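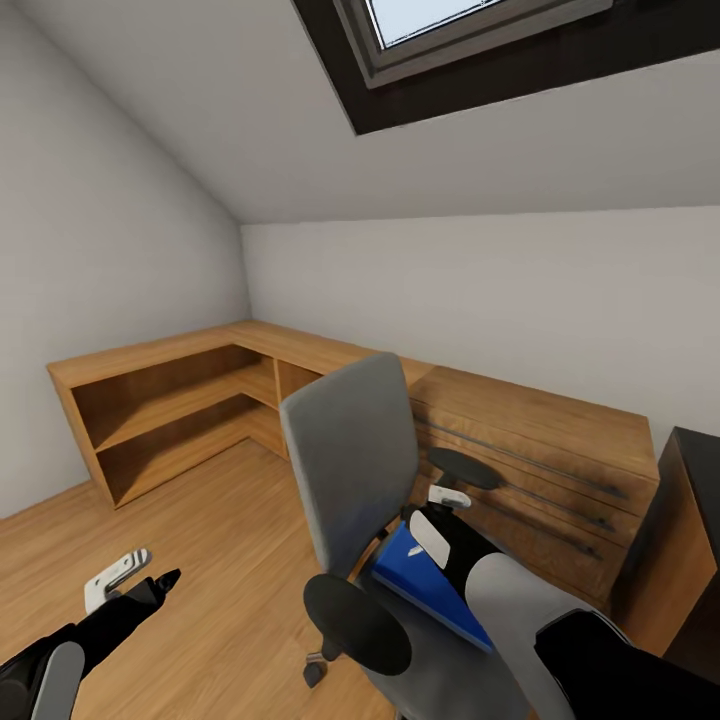
Traltville, April

Doubters wanted for a robot open day

We are looking for 10 people to spend an afternoon at our open day and tell us, in writing, whether they believe what they were shown. You will be paid 80 dollars. You do not need to know anything about robots, and we would prefer it if you did not like them very much.

Lemska is a small outfit that checks claims for housing groups and home care agencies before they sign for equipment. Flisirwood, the maker, wants to sell those agencies a two-armed household robot called Ji. The sales talk says Ji tidies rooms. We have heard that kind of thing before, from other makers, and most of it came apart the moment somebody moved a chair.

Much of what Flisirwood has sent out so far is simulation: a computer-drawn attic room, a blue folder in the right gripper, an office chair in the way. Fine. A simulated room has no draft and no cat, and nobody has spilled juice on the folder. We want to know how far the simulated work should count for a buyer, and whether ordinary people can tell what they are being asked to believe.

What you will do

The session starts at 2 in the afternoon and runs until the last form is in, usually before supper. First you watch the simulated runs on a large screen, with the views from the robot's own cameras next to the wide one. Then Flisirwood gives its live demonstration of Ji in the hall. You may ask them to stop, to start over, or to put things back where they were. If they say no, write that down too. 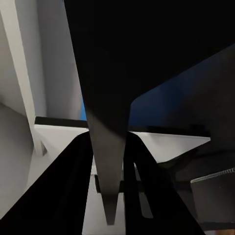 Simulated view past the gripper, with the blue panel at right. Flisirwood / Ji.

After that you fill in a form on your own. It asks what job you think the robot was given, whether you saw it finish, and what you would want to see before letting it into a relative's home. Please don't compare notes until all the forms are in. There is no score and no right answer, and a form that says "I couldn't tell what was going on" is worth the same to us as a full page.

Who should apply

Adults who keep house for themselves or for somebody else. Cleaners, home aides, school janitors and parents of small children are very welcome. You should be able to read a screen from across a room and sit through a sales pitch without being rude, or at least not until question time.

Please do not apply if you work for Flisirwood, sell for them, or have a close relative who does. Robotics students can come to the public part of the day but can't take a paid place.

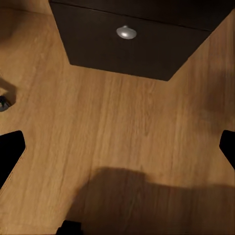
A reader of our first notice wrote in to say that a robot shown in a drawn room proves only that somebody can draw a room, and that we should refuse to show the simulated runs at all. We thought about it. They stay in, because buyers will be shown them whether we like it or not, but the form now has a separate page for them – and the reader has been offered a place.

Pay and small print

The 80 dollars is paid by Lemska at the door as you leave, in cash or by check. Flisirwood pays for the hall and nothing else, and it sees the forms only after our report is done, with your name taken off. Coffee is free. Parking in Traltville is your own problem – the lot behind the hall fills up by noon.

To apply, send us up to 250 words on a machine in your home that did not do what the box said. Leave a phone number and tell us if you need a ramp or a seat near the front. Applications close at the end of April, and we will call everyone who applies, including the people we turn down.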